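Drirum Tabletop Arm Review: Can It Tidy a Table Yet?

I have had the Drirum two-arm kit for most of the fall, and I bought it with one question in mind. Could it take over the small clearing-up jobs that eat into my evenings?

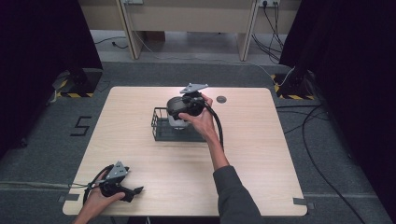
Putting things into a basket is the chore I care about most. It sounds easy, and for a person it is. For the Drirum it was the job that took the longest to get right.

The kit costs $1,556 with both arms. The older Sedavum model I tested last year was $925, with one arm and a weaker grip. Setup took me an evening. The instructions are clear except for the section on calibration, which refers to a menu that has since been renamed.

You teach it by example. Floka, the software that comes with it, learns from demonstrations done by hand with a pair of grippers. By November I had given it 398 demonstrations of basket loading. After that it would usually get a plastic cup into a wire basket on the first or second try. It had more trouble with anything soft. Dish towels ended up draped over the rim, and socks were dropped short.

Speed is the other problem. One cup takes the better part of a minute, and the arms stop if the basket has been moved much from where it was during training. My old Sedavum did the same, so this is no worse, but I had hoped for better at the price.

A few things I liked. The grippers are comfortable to hold for a long session. The motors are quiet enough to run while someone is on the phone. Replacement finger pads come from Xie and fit without tools. I went through 2 sets.

What I didn't like: the cables. They are stiff and a bit short, and they catch on your sleeve when you reach across the table. The charger for the base also gets warm.

If you want a robot that clears up after dinner, wait. If you like teaching a machine and don't mind repeating yourself, the Drirum is a decent kit, and it is a clear step up from the Sedavum. I'm keeping mine, and I still put the cups away myself on weeknights.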